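Gekico Two-Hand Gripper Kit: Set-up Guide for Home Builders
Section 4. First recording with both grippers
Revision of September 5, 2025

Before you start this section, finish the assembly in Section 2 and the camera check in Section 3. Both grippers must open and close by hand without scratching noise. If one of them is stiff, go back to step 2.7 and loosen the pivot screws by a quarter turn.

4.1 Choose the place

1. Use a place where you can stand or kneel and move both arms freely. A bed, a sofa or a low table are all good. We made our own home recordings on a bed, and the first version of the kit was tested on a workbench in the Tomoana shared workshop.
2. Switch on the ceiling light. Do not work with only a small lamp at the side, because the shadow of your hand will fall on the objects.
3. Remove sharp things, glasses with liquid and anything you do not want to drop.

Note: A soft surface is more difficult than a table. The cloth makes folds, and round objects can roll into them. For a first try this is acceptable, but please write "soft" in the surface field of the session file.

4.2 Choose the objects

1. Take objects which are narrower than the full opening of the jaws. Cups, cans and small canisters are suitable.
2. Mix the finishes. Plain metal reflects the cloth and the lamp, and a printed side does not look the same from every angle. The software must learn both.
3. Put some objects upright and some on their side. Leave space between them for one jaw.

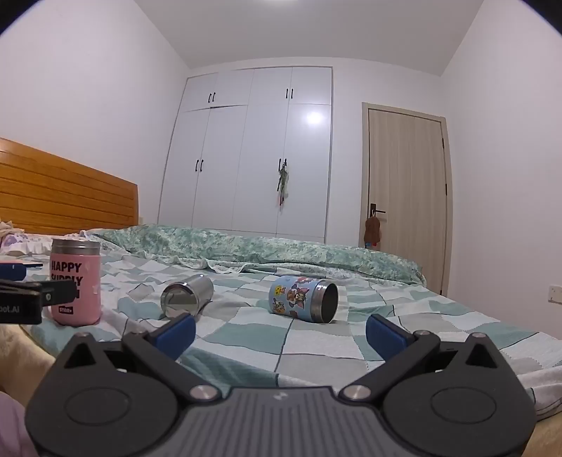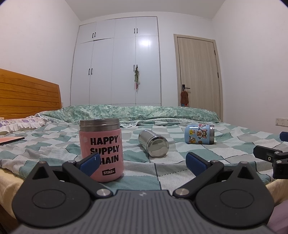
Hand position and grip

Both pictures have the pink container upright and the other two on their side. Keep this kind of mix also in your own recordings.

1. Put your hands into the two handles. Keep the wrists straight.
2. Hold the grippers low, so that the blue pads are in the view of the camera and the objects are behind or between them. If you see only cloth and no pads, the camera is tilted too much.
3. Open the jaws fully and wait 2 seconds. The software uses this moment to find the zero position.
4. Move one gripper to the first object. The other gripper can stay near, also inside the view. It is not a fault when its pad or arm covers a part of the object for a short time.
5. Touch the object with the pads only, never with the metal screws or the linkage arms. Close slowly until the object does not slip.
6. Lift, turn or place the object, then open the jaws fully again.
7. Repeat with the next object. One session should have 12 grips or more.

CAUTION: Do not squeeze thin metal cups with full force. The linkage makes the force of your fingers bigger, and the rim can bend.

CAUTION: Keep your other hand, long hair and loose sleeves away from the pivot points while the jaws are closing.

Note: A black curved corner in the picture is normal for the wide lens. Do not cut it away. The calibration file from Section 3 expects the full picture, and it will give a wrong distance if the picture is cropped.

4.4 Check the recording

1. Connect the gripper to the computer and open the Likis viewer.
2. Choose the newest session and play it at half speed.
3. Look at the jaw curve under the video. It must go down at each grip and come back to the same height after it. A curve which comes back lower each time means that a pivot screw is getting loose.
4. If the error code 19 is displayed, the left and right recordings did not start together. Delete the session and record again.

4.5 After the work

1. Wipe the pads with a dry cloth. Alcohol makes the rubber hard.
2. Check the screw caps with your fingers. Tighten by hand only.
3. Store the grippers with open jaws, so the spring is not under load.

The pads should be changed after 3,000 grips, or earlier if you see cracks. Replacement pads are in the Plernitz spare parts bag, together with the small hinge pins. For the replacement of the pads see Section 6.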